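How to Write a Eulogy You'll Be Glad You Gave

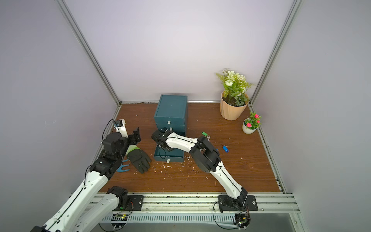 If you've been asked to speak at a funeral or memorial, congratulations may sound like an odd word, but I mean it! Somebody thinks you're the right person to talk about a life they loved. You can do this, even if the last thing you read out loud was a school report.

Before you write a word

Ask the family how long they'd like you to speak. If they don't have a preference, aim for 6 minutes, or no more than 1,000 words on paper. Ask who else is speaking too, so two of you don't both tell the one about the canoe.

Then call people. A cousin, an old coworker, the neighbor from across the street. My favorite question is "What did they always say?" You'll be amazed at what comes back. When I wrote my aunt's eulogy, a woman she'd worked with in Wike gave me the line I opened with, and the whole chapel laughed before I'd even looked up.

Step 1: Jot everything down

Don't worry about order yet. Sayings, recipes, bad driving, the songs they hummed. Check dates and the spelling of names against the obituary, and ask how to pronounce anything you're unsure of.

Step 2: Choose three stories

Small ones are wonderful. My aunt ran the pie table at the Flunport fair every August, and she'd slip an extra slice to any kid who said please. I told that story in four sentences and people were still bringing it up over coffee.

Step 3: Write the way you talk

Start with who you are and how you knew the person. Tell your stories, with a sentence or two between them, and finish by speaking to them directly if that feels right – "Thanks for the pie" was how I ended mine.

Step 4: Read it aloud, twice at least

Time yourself. Mark the places where your voice catches and put in a breath there. Change any sentence that trips you up.

Step 5: Print it big

I use large type, double spaced, on one side of the page, with page numbers in the corner. Give a second copy to someone in the front row who can step in if you need them to.

On the day

Take water up with you. Go slower than seems natural, and if you cry, stop and wait. The room is on your side, every single person in it!

Afterward, offer a copy to the family. They'll often want it for the memory book, and relatives who couldn't travel love getting one in the mail.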